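## Section 3: Setting up the Flesora closet dehumidifier

I wrote this section after setting up my own Flesora twice, once badly. The printed sheet in the box covers the basics but skips a few things I had to work out on my own, so read through to the end before you plug anything in.

Inside the box you should find the main unit, a water tank (already slotted in), a washable filter in a paper sleeve, a drain hose, and the little Trindemora humidity sensor that talks to it. The sensor takes a coin battery, which comes with it. If the battery is missing, check the fold of the paper sleeve – mine had slid in there and I'd already put the sleeve in the recycling!

### Placing the unit

1. Stand the unit upright and leave it for 3 hours before you switch it on. If it traveled on its side, leave it overnight.
2. Pick a flat spot on the floor with 10 inches of clear space at the back.
3. Turn it so the vent on the left points out into the room.
4. Peel the blue film off the control panel. There's a second piece over the tank window.
5. Slide the filter in with the tab facing you. 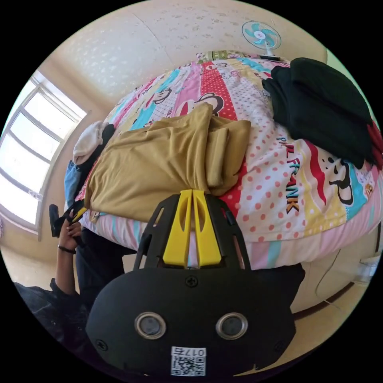

The filter should click. If it doesn't, it's in upside down, and the unit will run for a minute or so and then stop with the orange light on. Take it out, flip it, try again. I also like to write the month on the filter's edge in pencil so I know when it last got a rinse.

**Caution:** Don't run the unit from a power strip. Use a wall outlet, and don't let the cord run under a rug.

### Pairing the sensor

1. Open the back of the sensor with a coin (a fingernail won't do it, trust me).
2. Put the battery in with the plus sign up and close the cover.
3. Hold the drop button on the main unit until the light blinks white.
4. Tap the sensor once. The blinking stops when the two have found each other.
5. Hang the sensor at shoulder height, away from the unit.

Step 5 is the one I got wrong. I set the sensor right on top of the dehumidifier, where the air was nice and dry, so the thing kept shutting itself off while my winter coats on the far side stayed clammy. Now it hangs on a spare hanger at the far end of the rail and I've had no trouble.

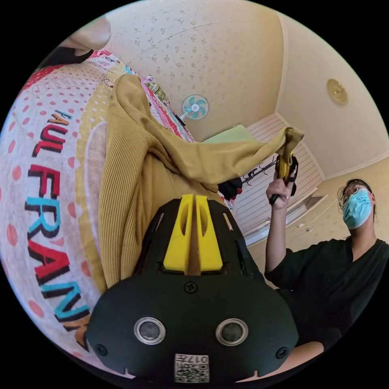 *Kalham, November*

A few additions now that the rain has settled in. The unit I have here lives in a walk-in closet on the outside wall of the house, and that wall gets cold. I've changed my mind on a couple of settings.

I used to leave mine on Auto all the time. These days I start a damp closet on Continuous and let it run for 72 hours, emptying the tank whenever the light comes on, and only then go over to Auto. Keep the closet door shut while it's doing this, or you'll be drying out the whole upstairs.

- **Auto:** runs when the sensor reads above your chosen level.
- **Continuous:** runs until the tank is full.
- **Quiet:** same as Auto with the fan turned down. Slower, but I can sleep through it.

**Note:** Mothballs and scented sachets can throw off the sensor. Take them out for the first few days, then put them back one at a time if you must. 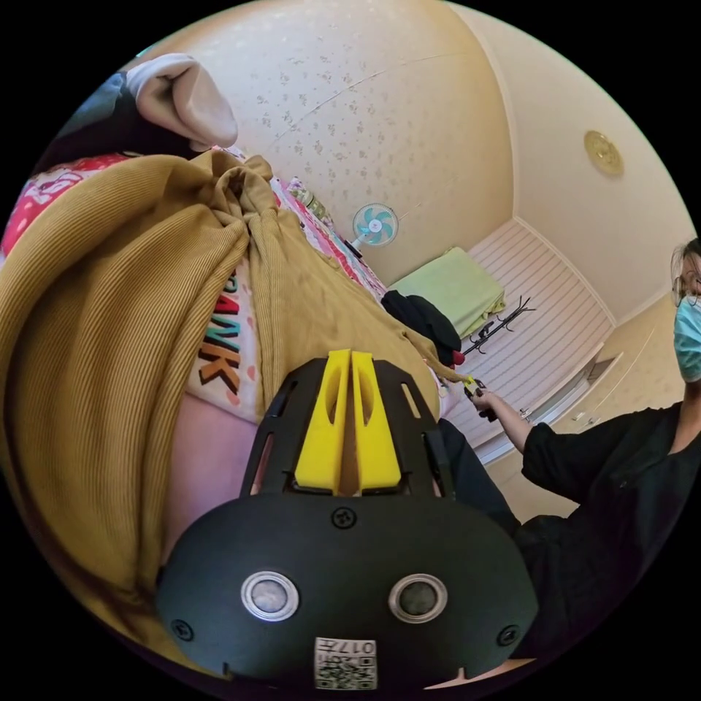 *Mustard-yellow corduroy on the bed.*

### Emptying the tank

1. Press the power button and wait for the fan to stop.
2. Pull the tank straight toward you, with your other hand under it.
3. Tip the water out at the corner with the spout.
4. Wipe the float with a soft cloth. Don't take it out.
5. Push the tank back until the light goes off.

In wet weather, I empty mine every 7 days or so once the closet has dried out. During that first long run it'll be a lot more often. If you're tired of carrying water, use the hose instead: pull the rubber plug at the back, push the hose on as far as it'll go, and run it downhill to a floor drain. Any kink or rise in the hose and the water comes back to you. (I have a stain on the carpet to prove it.)
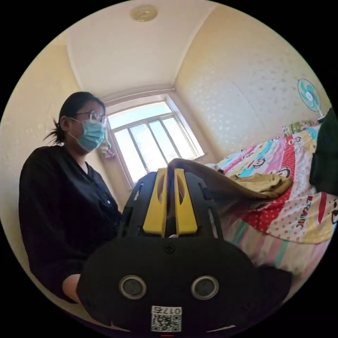
*Lam, Thursday*

I've just put a second Flesora in at the apartment, so I can add something on small closets. The air space at the back matters more in a tight spot, and if you can't get it, stand the unit just outside with the closet door open and the vent pointing in. It works fine that way, only slower.

If you have two units close together, pair one fully before you put the battery in the other sensor. I did both at once and ended up with each sensor running the wrong machine. To clear a pairing:

1. Unplug the unit.
2. Hold the drop button while you plug it back in.
3. Let go when you hear two beeps.
4. Pair again from the top.

**Caution:** If the cord or plug feels hot, unplug the unit and leave it off until it's been looked at.

The steps for descaling the coil are in Section 4, along with the list of beep codes.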